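Stories > Short > The Plomance Ferry

We use cookies to remember your place in a story. OK / Settings

The Plomance Ferry

Part one

Last boat to Jurnby. November, wind coming sideways. I had one bag and a jar of my grandmother's plums and no ticket.

"Cash only," said the woman at the hatch. "Twenty."

I had eighteen. She looked at the jar.
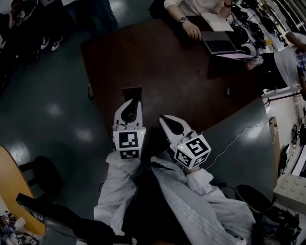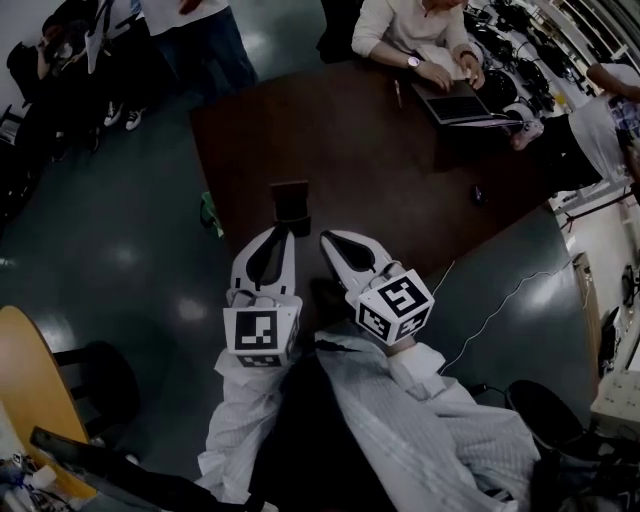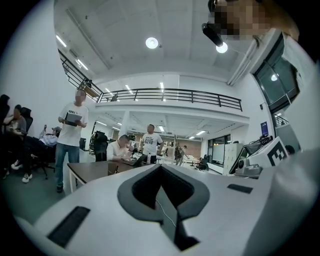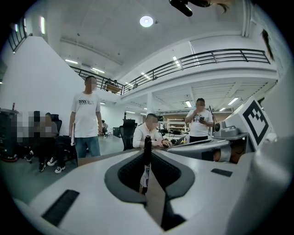

Part two

So the plums stayed in Plomance and I went. Stood on deck the whole way becuase the cabin smelled of diesel and wet dog. A boy was sick over the rail, politely. His mother held his hood.

I'd written the letter on the train. Read it again under the deck light. Too long — all that stuff about the house, the roof, who should of called who. I tore off the bottom half and let it go. It came straight back and stuck to my coat.

Then the lights. Jurnby is one street and a church, 500 people if they're all home. My sister was home. I could see her kitchen from the water, yellow, the blind half up like always.

Part three

Up the ramp. Past the bait shop, closed. Past our school, flats now. My shoes full of water.

I had a speech. Had it since Paewai, had it word for word.

She opened the door before I knocked. Flour on her sleeve. Older. So was I, I guess.

"You bring the plums?" she said.

"I had to pay with them."

She stood there a while. Rain coming in on the mat.

"All of them?"

"The whole jar."

"God," she said, and went to put the kettle on, and left the door open behind her.

Back to top | Contact the editors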